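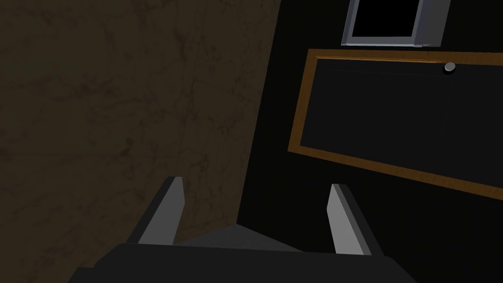
Setting up the wrist camera in the simulator before you mount the real one

These steps cover the virtual wrist camera for the two-finger arm we keep on the back bench at Westitz. Do them before you drill the bracket. The simulated kitchen is the test scene throughout, with the door-opening task loaded. You need the Mussa simulator installed, the arm model from the shared drive, and a bracket drawing with the hole positions filled in.

1. Load the arm and check the units

Open the kitchen scene and import the arm. The bracket drawing is in millimeters and Mussa works in meters. If the camera ends up far outside the room, this is the reason. Set the import scale once, save the scene under a new name, and leave the shared copy alone.

2. Attach the camera to the wrist link

Create the camera as a child of the wrist link. If you parent it to a finger, the view will shift each time the gripper opens. Enter the offset from the drawing: 32 mm up from the flange face, then the setback behind the finger mounts. Leave the rotation at zero for now.

Render one frame. With no rotation the camera usually looks straight over the gripper and the fingertips are missing. Pitch it down in steps of 2 degrees until both tips are in view with the gripper fully open.

3. Judge the view

What you want is the gripper body along the bottom edge, both fingers rising from it, and clear space between them. In the view at the top of this page the gripper is open and the small round knob on the wood-framed door can be seen above the right finger. The body takes up most of the lower width, which is acceptable for this task. If it covers more height than you can spare, raise the camera before you touch the pitch.

The light gray fingers stand out against both the marble panel and the black cabinet. Keep the finger color as it is in the model. Marisol Ayala tried a black set in August and the right finger disappeared into the cabinet in every low-light render.

4. Set the lighting

Start dim. A bright scene hides problems that will show up later under the bench lamps. The knob should keep a visible highlight. If it goes flat, add a little fill light and render again.

5. Check the range of motion

Jog the wrist through its full travel and watch for two things: the camera body touching the forearm, and the cable exit pointing at the elbow. Mussa reports the first. It knows nothing about cables, so look at the exit side yourself at both ends of travel.

Then run the door task 100 times with randomized start poses. Log every run where the knob is out of view during the final approach. Adjust the pitch and repeat if the misses cluster on one side — a yaw error in the import is the usual cause.

6. Transfer the numbers

Copy the final offset and pitch into the bracket drawing. Round the pitch to whatever the Trakitz hinge will hold; it has fixed detents and will not sit between them. Enter the rounded value back into the simulator and render once more before printing.

Print the bracket with the flange face down. Use the Ammont inserts for the screw holes and let the part cool fully before you press them in.

Known problems

Camera image is upside down: roll is set to 180 in the arm model. Change it in the camera, not the link.

Render stalls at 600 frames: the log buffer is full. Clear it and restart the run.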